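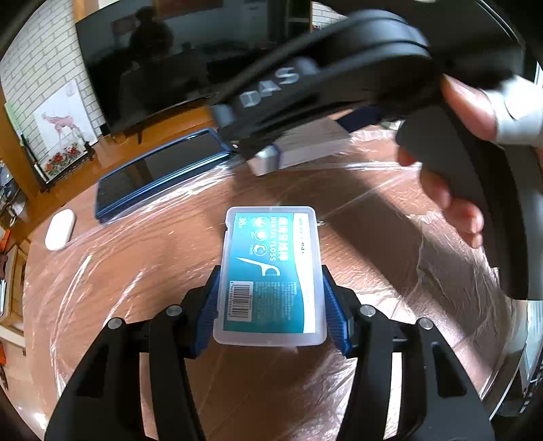 Heft 49 · 06/09/2026 · Seite 4

Suchbegriff eingeben Suchen Erweiterte Suche

Die Überführung

Mein Vater verkaufte das Boot im Mai, ohne mir etwas zu sagen. Ich erfuhr es von der Werft. Eine Frau von Bundgaard rief an und wollte wissen, ob der Anhänger mitgehe oder nicht. Ich sagte, da müsse sie meinen Vater fragen. Sie sagte, der habe ihr meine Nummer gegeben.

Das Boot hieß Grastness. Woher der Name kam, wusste in der Familie keiner mehr, er stand schon am Heck, als mein Vater es übernahm. Es lag in Stetevitz am hinteren Steg, wo das Wasser im Sommer grün wird und die Leinen nach Schlamm riechen. Als Kind musste ich dort die Fender schrubben. Ich habe es nicht gern getan, aber ich habe es getan.

Ich fuhr an einem Vormittag hinaus. Hinter Linum war die Straße gesperrt, die Umleitung führte an den Teichen vorbei, und ich stand eine Weile hinter einem Traktor. Mein Vater saß in der Küche und hatte den Ordner mit den Bootspapieren vor sich. Er hatte alles aufgehoben, auch die Rechnungen für Dinge, die längst wieder ausgebaut waren.

»Über 3.000 haben sie geboten«, sagte er.

»Und was hast du gesagt?«

»Dass das in Ordnung ist.«

Ich fand es zu wenig. Allein der Motor war mehr wert, er lief seit der letzten Überholung 1.209 Stunden und sprang auch bei Kälte an. Das sagte ich ihm. Er nickte, klappte den Ordner zu und fragte, ob ich Kaffee wolle. 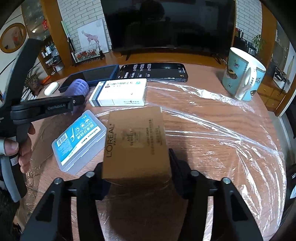
Wir gingen durchs Haus und suchten den zweiten Schlüssel für die Kajüte. Im Schlafzimmer war er nicht, im Flur auch nicht. Im Bad machte mein Vater den Schrank auf und sofort wieder zu, ich hatte trotzdem gesehen, dass die Seite meiner Mutter noch eingeräumt war. Er ging hinaus und rief, ich solle ruhig weitersuchen. Im oberen Fach stand ein bräunlicher Karton, auf dem L'ORÉAL PARIS von unten bis oben am Rand entlanglief, daneben AGE PERFECT und mehrere Zeilen chinesische Schriftzeichen. Den hatte ihr meine Cousine von einer Reise mitgebracht. Meine Mutter hatte damals gesagt, das hebe sie sich auf, und den Karton ungeöffnet in den Schrank gestellt. Ich stellte ihn zurück, mit der Schrift nach vorn, wie er gestanden hatte.

Der Schlüssel hing am Ende im Schuppen, an einem Nagel hinter der Säge. Mein Vater sagte, da habe er ihn selbst hingehängt, jetzt falle es ihm wieder ein.

Am Nachmittag brachten wir das Boot hinüber zur Werft. Es ist keine lange Strecke, man fährt aus dem Schilf heraus, hält sich links von den Pfählen und sieht nach einer halben Stunde schon den Kran. Mein Vater wollte nicht ans Ruder. Er saß vorn auf der Backskiste, die Mütze in der Hand, und sah auf die Ufer. Einmal zeigte er auf eine Bucht und sagte, dort habe meine Mutter schwimmen gelernt. Mit vierzig, sagte er, vorher habe sie es immer abgestritten, dass sie nicht schwimmen könne.

Das hatte ich nicht gewusst. Ich nahm das Gas etwas weg, damit wir länger an der Bucht vorbeifuhren. Er merkte es und sagte nichts dazu.

Bei Bundgaard half uns ein junger Mann beim Festmachen. Er prüfte die Papiere auf dem Steg, der Wind blätterte ihm die Seiten um, und er fragte noch einmal nach dem Anhänger.

»Der geht mit«, sagte mein Vater.

Dann unterschrieb er und gab ihm beide Schlüssel. Der junge Mann fragte, ob wir etwas aus der Kajüte mitnehmen wollten. Mein Vater ging hinunter und kam mit dem Wasserkessel wieder herauf. Er hielt ihn auf der ganzen Busfahrt auf dem Schoß, den Deckel mit dem Daumen festgedrückt, und als wir in Stetevitz ausstiegen, fragte er, ob ich zum Essen bliebe.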